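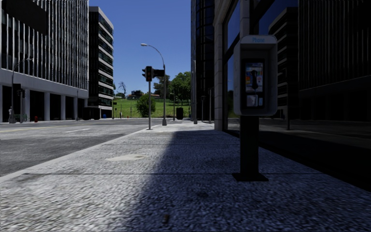 *Pay phone block, robot view, Trellesley sim.*

May, afternoon. Ran the sidewalk nav set again with the new goal prompts. 200 episodes, same seeds as Dae-han's baseline. Policy is Ivo, weights from last week, no depth input. Collisions down to 9, timeouts still 34. I had hoped the timeouts would move more.

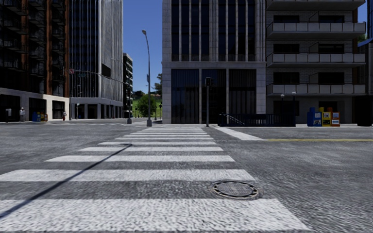 Heading drift on crossings is most of the remaining problem. Ľubica thinks the policy steers off ground contrast and will follow any strong edge. The crosswalk start is a fair test of that: a pole shadow runs diagonally over the first several stripes, and a policy that tracks edges has two directions to pick from. To do: rerun this start with shadows off, everything else fixed. Kheri has the config.

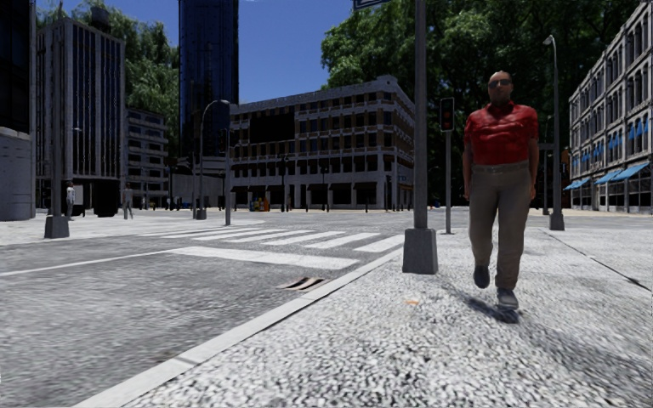 *Oncoming pedestrian, red shirt. Pole base on the curb side.*

Pedestrian episodes logged separately, 106 of them. Nassoro's yield rule is on for all. Most of the lost time is the robot stopping early and not starting again. Lowered the restart threshold in Lesero and committed it. Haven't rerun yet.

Goal prompts for the plaza start, as they stand:

- "Go to the newspaper boxes." Four boxes side by side, so we score distance to the nearest one.
- "Go to the orange box." Keep. Needs a second check, the box next to it is red and orange.
- "Stop at the street lamp." Ambiguous, there is another lamp pole on the left. Reword.

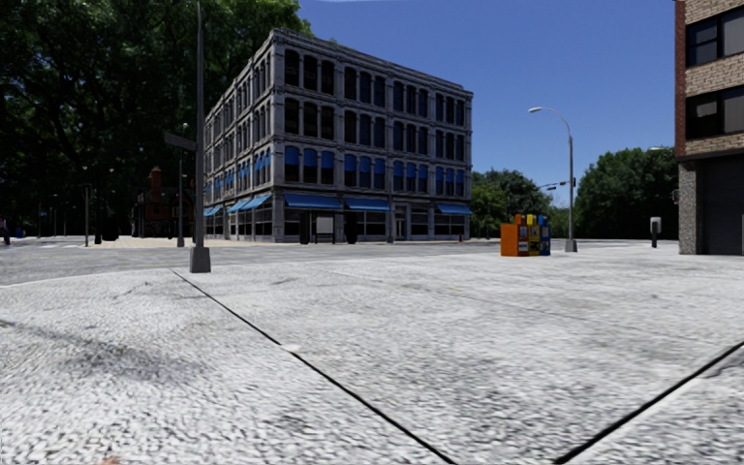 ## Next

- Shadows-off rerun (me)
- Reworded lamp prompt to Thirumalai before the next batch
- Ask Dae-han if the baseline timeouts used the same step limit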